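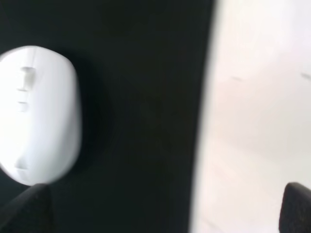
About Us

Garkero is a small robot learning lab in Belwood. Two founders, one long bench, too many desks. Started by Venkatesh Chettiar and Krishnamoorthy Alva after both left Rodrigues, where they worked on pick and place for warehouses.

What we work on

Teaching arms to tidy a desk from wrist camera video only. No overhead camera, no depth sensor, no markers on the objects. Our method is called Raria. It learns from people guiding the gripper by hand, then trains on those recordings plus whatever it got wrong the week before.

The task we report most is mouse and pad. White mouse, black pad, white desk. Sounds easy. White on white is the hard part, the policy has to find the mouse from its shadow and a thin line along the shell. Once the mouse is over the pad the contrast is great but the wrist is usually moving, so you get blur instead. We used to throw blurry frames out. Stopped doing that in April and the numbers went up, so now they all stay in.
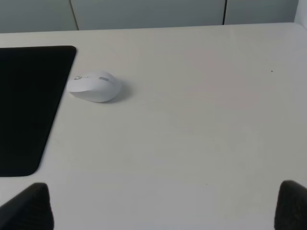
Results so far

First full write up went out April 4, 2019. Short version:

- 2,000 guided recordings in the training set
- 900 of those with the mouse starting off the pad
- 700 test runs, none of them on a desk layout used in training
- Blurred frames kept: better at the approach, same at the grasp
- Still weak: mouse turned sideways to the pad. It goes for the hump and pushes

We rerun the whole test set after every change to the model. Slow, but we got burned once by a result that only held for 10 runs and we dont want to do that again.

Who does what

Venkatesh: models, training, most of the writing. Krishnamoorthy: grippers, fingertips, cameras, anything with a screw in it. He also wrote the recording software and is the person to ask if it crashes.

Working with us

We take on a few outside projects a year, mostly desk and bench tasks with small objects. Also happy to share the recordings with other labs, just write and say what you want them for. Students welcome, internships are paid. Send a page on somthing you built, working or not. No cover letter please.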